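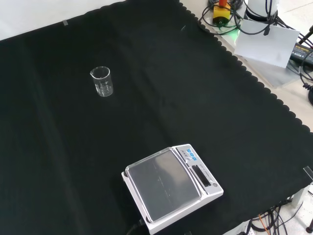

Teaching an arm to weigh: a conversation with the Sternach group

The laboratory of the Sternach group is on the ground floor, behind a door with a paper sign asking visitors not to switch off the lights. I came on a Sunday, when the building is quiet and the group does most of its recording. My host leads the small team that prepares examples for a learning system called Trusillow. She asked me to leave her name out of the article, because she considers it the work of the whole group, and I have respected this.

The task for that day sounds very simple. A glass beaker stands on a black cloth, and next to it there is a digital scale. The arm has to take the beaker, put it on the steel pan, let go, and come back. A person guides the arm through the whole movement, and the computer stores the positions of the joints together with the pictures from the cameras. One such movement is called an episode. For this task the group wants 3000 of them.

“When I tell this number to my family, they think I am joking,” she told me. “They ask why the machine must see it so many times, when a child would see it once. I don't have a good answer for them. I can only say that with 200 episodes the arm goes to the right place and then closes its fingers beside the glass.”

I asked why they chose glass, which seems to me the most difficult material to begin with. She agreed that it is difficult. The beaker takes the color of whatever is behind it, and on the dark cloth it becomes gray, with a few bright lines on the rim. An earlier version of Trusillow, trained with colored plastic cups, did not find it at all.

“But the people who would use this work in laboratories, and in laboratories there is glass. We had one year with plastic cups. It was a pleasant year and we published our results, and after that we visited a partner at Vellon and we saw their benches. There was not one colored cup. So we came home and ordered beakers.”

The cloth was a longer discussion. It is a tablecloth with a wavy hem, bought in an ordinary household shop, and it is fixed to the table with clear tape. Some members of the group wanted a proper photographic background without any pattern at the border. My host was against it.

“If everything is perfect on our table, then the system learns our table. I prefer that there is a hem, a bit of tape, a fold. In the next series we will turn the cloth, and after this we will take it away completely. What I do not permit is that somebody moves it in the middle of a series and does not write it down. This has happened, and we lost 40 episodes because we could not say which ones were before and which ones after.”

The operators work in sessions of one hour and then change. Between two episodes the operator puts the beaker in a new place. At first each person could decide this place freely, and the group discovered that people are not very good at being random. They put the beaker again and again where it was comfortable to reach. Now a small program, which everyone calls Gill, tells them where it should go and in which direction the spout should point.

“The spout matters more than we expected. The rim is not the same on that side, and if the fingers touch it there, the glass turns a little. For a human hand it is nothing. You correct it and you don't even notice that you have corrected it.”

We spoke for a while about mistakes. In many projects, she explained, a failed episode is deleted immediately. Her group keeps it and gives it a mark. There are six marks, from “missed the object” to “operator stopped the arm.” I wanted to know if the last one is used often. She laughed and said that it depends on the operator.

“In the first days, everybody presses the red button too much. They are afraid for the glass, or for the arm. Later they press it too little, and then I have to speak with them. I would like people to stay a bit afraid.”

The scale itself was more of a problem than I had imagined. Its display is not read by the system in this series. The recording only has to show that the beaker was placed on the pan. But the pan is made of metal and reflects the lights of the room, and when somebody walks by the window in a white coat, the reflection changes. For this reason the sign hangs on the door, and for this reason also I was asked to sit down on a low chair and not to stand up until the series was finished.

While I sat there, I watched one of the operators repeat the movement. She worked slowly and with the same rhythm each time, and between episodes she wiped the beaker with a small cloth to remove fingerprints. I asked my host whether fingerprints would not be useful too, if she likes imperfect things.

“That is a fair question, and we have argued about it. In my opinion yes, we should have dirty glass. But first I want to know what the system can do with clean glass. If I change everything together, I will have a result and I will not understand it.”

The series should be complete in June. After that the group will start with water in the beaker, a small amount at the beginning, and the display of the scale will be part of the task. The arm will have to stop when the correct weight is reached. She does not want to promise when this will work. The tray to keep the water away from the cables has been ordered, and she is waiting for it to arrive.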